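Hello and welcome! These are the questions that land in our inbox most often about the Sorik bread share, answered at the length we tend to talk across the counter (sorry in advance). Last updated July 22, 2022.

# Bread Share FAQ

## What is a bread share, anyway?

You sign up for a season, and once a week we bake you a big loaf of sourdough and have it waiting at the pickup spot you chose. Paying ahead helps us know how much flour to order, and it means you don't have to race anybody to the shelf. The cost is $20 a month for one loaf a week. If there happens to be a fifth bake in a month, you still get your bread and we don't charge you extra for it.

## Which breads do you bake?

The everyday loaf is our Sullach, a plain country sourdough with a little whole wheat in it, good for sandwiches and good for soup. Then there's the Laltotine, which is darker and has rye and a spoonful of molasses, and people seem to either adore it or hand it straight to their neighbor. You can switch between the two any time before the dough gets mixed, which happens the evening before your pickup. In March we also make a seeded loaf, just because we get tired of winter.

The flour comes from the Ó Dubhghaill mill, and it changes a bit from one sack to the next, so if your loaf looks paler or rounder than last week's, that's usually why.

## How do I keep my loaf from going stale?

Leave it cut side down on a board for the first day or two, and after that put it in a paper bag inside a loosely closed plastic one. Please keep it out of the fridge! I know it feels like the safe place for everything, but bread goes stale faster in there than it does on the counter.

If your household is small, slice half the loaf the day you get it and freeze the slices flat, with a bit of parchment between them so you can pull out one at a time.

## Can I toast it straight from the freezer?

Yes, and please do, it's how most of us at the bakery eat breakfast. Keep the slices on the thin side or they'll wedge in the slots, and start on a medium setting. Sourdough browns slower than store bread at first and then catches up all at once, so stay close by. For the Laltotine, go one notch lower, as the molasses darkens quickly. A frozen slice may want a second short round, and a slice that's all crust from the heel of the loaf is happier in the oven. 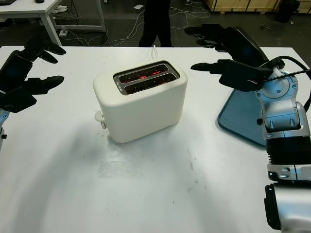

## My crust is too hard. What can I do?

First of all, you're not alone, and we don't take it personally. A quick way to soften it is to wrap the whole loaf in a clean dish towel while it's still fresh and leave it overnight. For an older loaf, run the crust very briefly under the faucet (really!) and put it in a 350-degree oven until it feels lively again. It will be lovely for supper and pretty tough by the next morning, so do this only with what you plan to eat.

A long serrated knife makes a big difference too. Turn the loaf on its side, start the cut through the side crust, and let the teeth do the work without pushing down. Curl the fingertips of your other hand in a little, so your knuckles sit closer to the blade than your nails do.
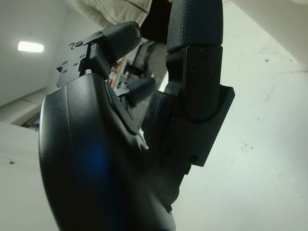

*Curled fingers on a black robotic hand, seen from below.*

## Where do I pick up, and what if I'm late?

The main pickup is at the bakery door, 1407 Sullach Road, from mid-afternoon until we close up. We hold loaves for 30 minutes past closing if you call, and after that they go to the food pantry down the street, where they are very much appreciated. A friend can collect for you as long as they know the name on the share.

## Can I skip a week?

Of course. Let us know two days ahead and we'll move that loaf to another week, or you can double up later when you have company. We can't give money back for single weeks, but we're pretty easygoing about swaps.

## Do you have anything gluten free?

I'm afraid we don't. It's a small room with flour in every corner of it, and we wouldn't feel right telling you something was safe. Neither loaf contains nuts, eggs, or dairy, but we do bake with sesame in the seeded loaf, so please ask us if that's a worry.

## Is there a waiting list?

Usually, yes. The oven can handle 84 shares and we fill up nearly every season. Leave your name and a phone number at the counter and we'll call in the order people signed up. If you only want to try a loaf first, come by near closing and ask what's left on the rack.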